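Running toilets and the Stondex fill valve

Posted 19th September

The water bill for the Purenham house went up again, and the meter showed flow with every tap closed. The low-flow indicator on the dial (the small triangle) was creeping. I shut the supply valve at the toilet and the triangle stopped.

A toilet that loses water without being flushed has two usual faults. Either the flapper leaks, or the fill valve fails to close and the excess goes down the overflow tube. They are easy to tell apart. Mark the water level on the inside of the tank with a pencil, close the supply, and leave it for 15 minutes. If the level drops below the mark, water is getting past the flapper or the flush valve seat. If the level holds, open the supply again and look at the top of the overflow tube.

Mine held. With the supply open, the level rose until a thin sheet of water ran over the rim of the tube. Fill valve.

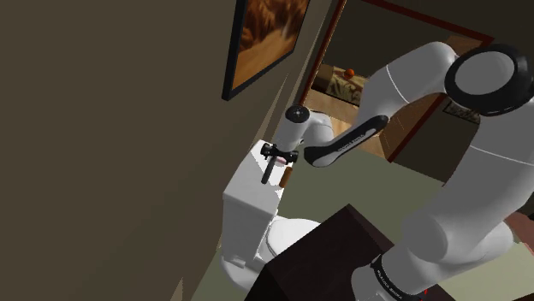 The tank lid, still on.

I tried adjustment first. On a float-cup valve the level is set by a screw or a clip on the rod beside the float. Lower the float and the valve should close sooner. I took it down in steps and the water still reached the rim each time, only more slowly. A valve that does not respond to its float has a worn seal or grit on the seat. Flushing out the grit means taking off the cap, holding a cup over the open valve, and turning the supply on for a few seconds. That bought me 5 days.

The replacement is a Stondex, the adjustable-height type. The procedure:

Close the supply, flush, and sponge out what is left. Disconnect the supply line under the tank with a towel on the floor. Undo the locknut while holding the valve body from inside. Lift the old valve out and wipe the porcelain around the hole. Set the new valve to height before it goes in. Hand-tighten the locknut, then give it a quarter turn at most. Porcelain cracks without warning.

The refill tube clips to the top of the overflow and must end above the water line. If it is pushed down inside the tube it can siphon, and the tank will refill at intervals all night.

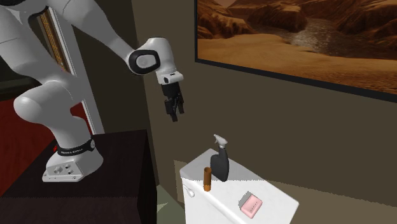

Svatopluk Ševčík: You skipped the washer on the supply line. I replaced the valve in mine last December and reused the old cone washer, and it wept at the coupling until I put a new one in. Also check the house pressure. Mine was high enough to wear out two valves before I had the regulator looked at.

Fair point on the washer. I reused mine and it is dry so far, but I have added one to the next order. I have not put a gauge on the outside spigot yet.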